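Lakix wrote to me in March to say my details "may have been involved in an incident". May have been. I've now had that letter on the fridge long enough for the corners to curl, and I still couldn't tell you what they lost.

The numbers keep moving. The first notice said 1000 customers. The one after that said 1385, with no word on where the other lot had been hiding. Both said the company takes security very seriously, in the same sentence, in the same place on the page. I have been told that by a gas supplier and a dentist as well, each time just after they had shown they didn't.

Then there's the free monitoring, which comes from a firm called Gurley. To sign up I'd have to give Gurley my date of birth, my past addresses and a scan of my passport. So the cure for having my details in too many places is to put them in one more. I got as far as page 2 of the form and closed it.

The local papers weren't much better. The Sarkach site ran the press release nearly word for word and put "hackers" in the headline, though the release never said anyone had hacked anything. For all we know somebody left a file open. I'd like to be told.

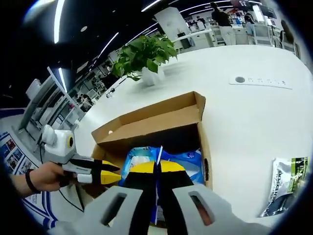
What bothers me most is how much Lakix was keeping. I bought one thing from them, a kettle, 13 months ago, and they still had my phone number and my old flat. A parcel is a simple enough business: a cardboard box with its flaps folded open, some crinkly blue plastic packaging inside, and you're done. None of it needs my date of birth. The shop on Benjelloun Road sells kettles too, and takes cash.

I've asked Lakix for a copy of everything they hold on me. They replied on Saturday, asking for proof of identity.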